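Cable Coiling Gets a New Set of Teachers at Gellero

Ask anyone who has worked the returns floor at Gellero which job wears them out, and you'll hear the same answer: cords. Power strips, chargers, extension leads, all of them arriving in a tangle and all of them needing to be straightened, checked, wound and tied by hand before they go back on a shelf. The company handled 3,533 corded items in January alone!

So it's great to see the people who know that work best getting a real say in how it gets automated. Since the winter, 13 members of the returns crew have been spending part of each shift at the demonstration stations upstairs, running through the job with hand-held grippers so that the robots planned for the floor can learn from them.
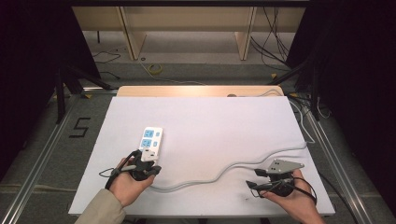 Chantal Sawatzky has been sorting returns for nine years and was one of the first to sign up. "You think you know how you wind a cord," she said. "Then you have to do it with two grippers and you find out your fingers were doing all the thinking." Her first tries were slow and pretty clumsy, she admits, but now she trains the newcomers, and she loves it.

The change shows up in pay and hours too. Demonstration work is a posted job with its own rate, and the crew rotates through it so no one is stuck winding cords for a full shift anymore. I-seul Won, who runs the program, keeps a notebook of tips from the floor (which end to hold first, when to let go and start over) and says it has already changed how the tasks are set up.

The goal is 3,000 good demonstrations of the cord job before the first robot goes to work downstairs, and the crew is well on its way. Gellero says the returns team will keep all 33 of its positions, with inspection and repair taking up the hours that winding used to eat. Sawatzky has already put her name down for the repair bench.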